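Tristthorpe School of Applied Technology
Automation in Everyday Settings
Handout for Unit 2: Can Machines Do Household Chores Yet?

Read before the Tuesday session. Bring a printed or saved copy.

Purpose of the unit

Unit 1 dealt with machines built for a single job in a fixed place. A bottling line fills and caps the same bottle all day, and the line is designed so that each bottle arrives in the same position. Unit 2 asks what changes when the same bottle is standing on a kitchen table among other people's belongings.

The short answer given in this course is that machines can now do many parts of household chores, but few whole chores without help. Students should be able to say which parts, and under what conditions.

1. What counts as a chore

A chore is a chain of small tasks with a goal that a person in the home would recognize. "Clear the table" is a chore. "Close the jaws on the bottle" is one step in it. Reports of success often refer to the step, and readers take them to refer to the chore. When reading any claim, write down where the machine started, where it stopped, and what a person did in between.

2. The Forix exercise

The Forix exercise is used throughout this unit. It consists of 1,559 attempts at picking up and moving common household items, carried out in the Amaral teaching kitchen and recorded by students in earlier terms. Each attempt is logged under one of four headings: completed, dropped, wrong item, or stopped by the operator. The full log is on the course page. Students will work with a portion of it in the lab and should not draw conclusions from the first page alone, as the early entries cover only boxes and cans.

3. Rigid, soft and see-through items

Rigid items with straight sides are the easiest to hold. A capped bottle is a fair middle case. Its shape is simple, but the walls may give under pressure, and the weight shifts as the liquid moves. Translucent plastic adds a further difficulty, because the edge of the item may be hard for a camera to find.

Soft items remain the weak point of most systems. Cloth, paper towels and thin plastic have no fixed shape, and a plan made before contact may be of little use after it. A patterned tablecloth raises a related problem: the machine must separate what is printed on the surface from what is resting on it.

4. Reading the label

Moving a cleaning product is partly a question of knowledge. A label may warn against mixing the contents with bleach or other household cleaners, ask that the bottle be kept away from children, or note that the contents may corrode metal. A machine that puts such a bottle on the nearest open shelf has finished the movement and failed the chore. Labels also come in many languages. The grading sheet therefore has separate lines for handling and for placement.

5. Shop-floor comparison

The Pirkosero case, distributed last week, describes a packing station rated for 3,000 items per shift. Students should compare the station with the kitchen on three points: how much is known about each item in advance, who clears away stray objects, and what a single mistake costs. Speed should be left out of the comparison.

6. Assignment

Choose one chore performed in your own home. Divide it into steps, with no more than 20 in total. Mark each step as possible now, possible with supervision, or not yet possible, and give one sentence of evidence for each mark. General statements about the future of robotics will not receive credit.

Submit the work through the course page before the start of the next lab. The lab begins with the table-clearing task, and the cleaning bottle is the first item to be handled.
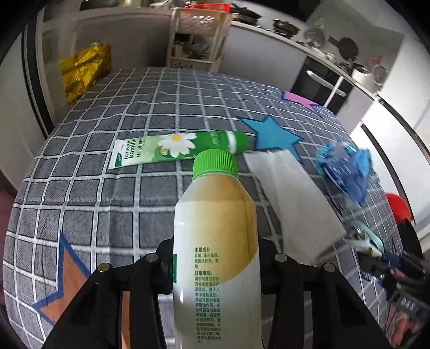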